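How to Sort and Care for a Small Bracelet Collection

Posted 7 February 2023 by Facundo Quiroga

If you are anything like me, your bracelets live in one bowl by the door, all knotted together, and you end up wearing whichever one comes out first. I did that for years! Then in January I finally gave the whole pile an afternoon, and I enjoyed it so much that I now do it every couple of months, usually with the radio on and a pot of tea within reach (but well away from the beads, please).

You will need a flat surface, a soft mat or a folded dish towel, two dry cotton cloths, a cup of lukewarm water, a drop of mild dish soap and a few little pouches. Set aside nearly 68 minutes if you have a pile like mine was, and less if you only own a handful.

First, put something down on the table. Beads roll, and on bare wood they roll straight to the floor and under the heaviest thing in the room. A thin fabric or rubbery mat is perfect, and it can be as silly as you like. I am very fond of ones with cartoon characters on them, and they do make the job feel less like a chore.

Next, lay everything out flat with a bit of space between the pieces. Don't sort yet, just look. Wood, braided cord, crystal and metal all want different handling, and it's much easier to see what you have when nothing is touching. Loose charms and rings get their own spot, close to the bracelet you think they belong with.
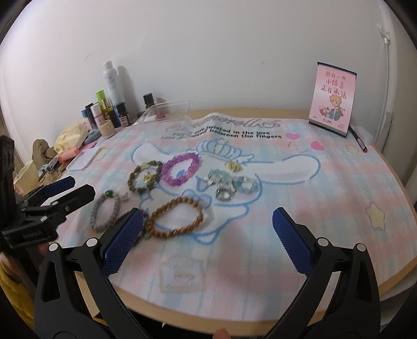 Bead, braided and crystal bracelets spread out on a plaid mat, with bottles and a jar along the back.

Now go through them one by one. Hold each bracelet up and give it the gentlest tug, only enough to see whether the elastic shows between the beads. If it looks fuzzy or stays stretched, put that one in a repair pile and don't wear it until it has been restrung. I ignored this once and spent an evening hunting for 17 tiny beads in a shag rug. I found 14 of them.

Wooden beads should be wiped with a dry cloth and nothing more. If they look dull, put the smallest dab of plain oil on the cloth, rub it in, and leave them out overnight. Go easy with scented oils, which can stain the cord and will certainly stain your sleeve.

Crystal and glass can take a barely damp cloth with that drop of soap, followed by the dry one. Keep the water off the elastic as best you can. If there are metal charms, dry around the little rings they hang from, where the damp likes to sit. Braided cord can be dabbed the same way, then laid flat until it is completely dry, and that may well mean the next morning.

When everything is clean, sort it by how often you wear it. I tried sorting by color first, and it looked lovely for a week and then fell apart. Everyday pieces now go in a shallow dish, and the rest go in pouches, one bracelet to a pouch, so the harder beads don't scratch the softer ones.

One last habit that has helped me a great deal: perfume, hairspray and hand cream go on first, and bracelets go on after, once your skin is dry. Take them off before doing the dishes, too, and drop them in the dish by the sink or wherever you'll see them again.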